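Kivel Community Court: Your Questions About Jury Duty and Court Visits

Welcome! We get a lot of calls from people who have never set foot in a courtroom, and we love hearing from them.
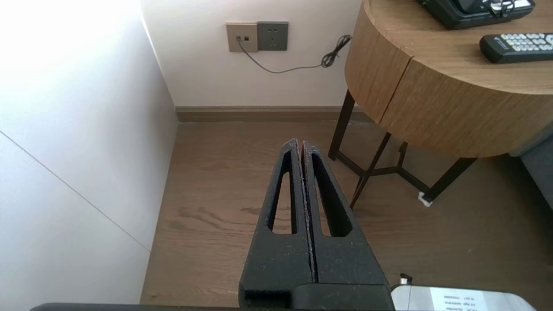

Courts belong to the people who live around them, and the more of you who know how yours works, the better it runs. The answers cover jury duty, fines, and just dropping in to watch. If yours is missing, call the clerk's window.

I got a jury summons. Am I in trouble?
Not at all! A summons means your name came up in the draw. Our last draw pulled 1032 names from the county list, and 766 of those people were cleared to serve. Fill out the form, sign the back (people forget the back), and return it within 10 days.

Can I get out of it?
Sometimes. You can be excused for a medical reason, if you care full-time for someone at home, or if you served in the past two years. You can also ask to move your dates once, no reason needed. Please do ask -- we would much rather move you to May than have you skip and get a letter from the judge.

Will my boss fire me?
Your employer may not fire you or threaten you for serving. Ask the clerk for an attendance slip at the end of each day and hand it in at work. Whether you get your normal wages for those days depends on your employer, so check before you come.

What does a small case look like here?
Most are over in a morning. A good many are traffic matters, noise complaints, and petty theft charges. The person charged hears the charge read, enters a plea, and gets a date to come back if there's going to be a trial.

What is an arraignment?
It's that first appearance, where the charge is read out loud. No witnesses, no evidence, and no decision on guilt. It can be over in four or five minutes, which surprises families who took the whole day off!

Can I come and watch?
Yes, please do! Nearly every hearing is open. Sit anywhere in the public benches, turn your phone all the way off, and stand when the judge comes in. Juvenile cases are closed, and so are a few family ones. The list by the door of Courtroom 2 says which.

Can I bring my kids?
Kids 10 and up are welcome with an adult. Younger ones are fine too if they can sit still for a bit, but the deputy may ask you to step out.

How do I pay a fine?
At the window, by mail, or through Kernero, the online payment page (have your case number handy). Payment plans are available for any amount. Ask before the due date, though -- late fees are set by the county and the clerk can't waive them.

Where do I park?
The Rusnák Street lot is free for jurors. Bus 17 stops right across from the main steps.

Who do I talk to if I need an interpreter?
Felicja Jabłońska at the clerk's window sets up all our interpreters, and there is no charge. Let her know a week ahead if you can.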